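News > Automation > Service Notes

July - Flindari staff

Flindari has stopped all bagging runs at its Kuvholm test site after a gripper fault left one arm closing harder than its limit allowed. No one was hurt. The arm, built by Putex, is used to move artificial fruit and vegetables between plates and thin plastic bags, a task meant to stand in for light kitchen work.

The fault showed up on run 126 of the current set. The controller was asked for a closing force of 22 newtons and reported that value back for the whole grip. A separate load cell under the work surface and a test block placed between the fingers both gave a reading of 80 newtons. The software limit did not trip, as it reads the same sensor that was wrong.
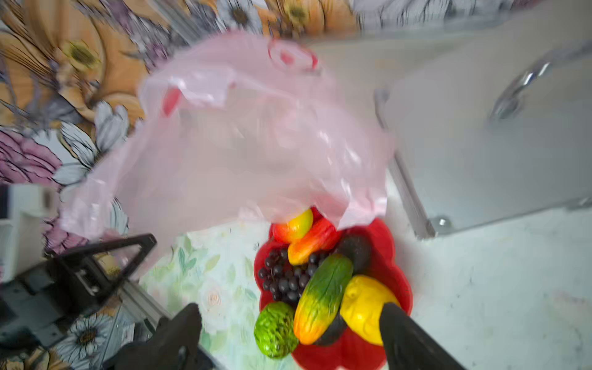 Bagging work at Kuvholm: gripper fingers at the fruit plate, with one touching the yellow fruit. Photo: Flindari

Putex traced the bad reading to the force sensor's zero point. The sensor is meant to be set to zero at power-up with the fingers open and clear of any object. On the affected arm, a restart had been carried out while the fingers were still holding a part, and the controller took that load as zero. Every later reading was low by the same amount.

Thin bags made the problem hard to spot. A bag handle folds flat between the fingers and gives almost no sign of how hard it is being held. Hard plastic items showed small pressure marks, but these had been put down to normal wear in earlier checks.

Putex has issued version 2 of the startup routine, which opens the fingers fully and compares the sensor against motor current before it accepts a new zero. If the two do not agree, the arm stays locked and shows a fault code. The update is also being sent to Yap, the only other site running the same gripper - no faults have been reported there.

Until the update is loaded, operators at both sites have been told to clear the gripper by hand before any restart and to keep hands out of the work area while the arm has power. Flindari plans to repeat the full set of runs from the start. Results from the first set will be kept on file but left out of the grip force report.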